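Card swap wrap-up
Posted 12/12/23

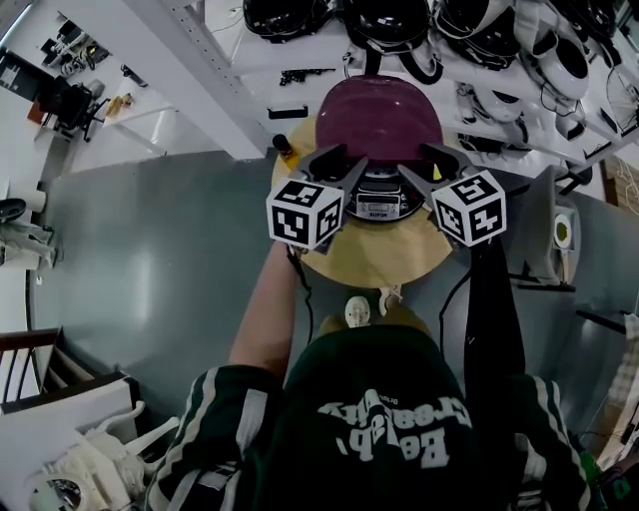
Rice cooker on the round table.

The swap cards are all in the post as of this morning. There were 21 of us this time and everybody got theirs to me before the cut-off, even Reece Tapley, who had asked for extra days back in October and didn't end up needing them.

I made mine with the Illix watercolour paper I bought last year. It buckles if you put too much water on it, so I taped the sheets to a board and left them overnight. The background is two greys and a bit of blue, dropped in and tilted. The sentiment is stamped in black and heat embossed with clear powder. I ruined four by holding the heat gun too close and cut those up for tags.

Nidia Cuervo's card has a folded window with a paper wren inside. I don't know how she gets her cuts that clean with a craft knife. Gilberto Valderrama sent linocuts again, in a dark red this time, and he wrote the recipient's name inside each one.

A few notes for next year. Please don't use loose glitter. Put a piece of scrap card in the envelope if you've used anything thick, as two arrived with the corners bent. Envelopes should be standard size or the postage goes up.

I still have most of a pack of Storine cardstock in cream if anyone wants it. It's too thin for card bases but fine for layering. Leave a comment and I'll put it in with your next parcel.

The next swap will be birthdays. I haven't picked a colour yet.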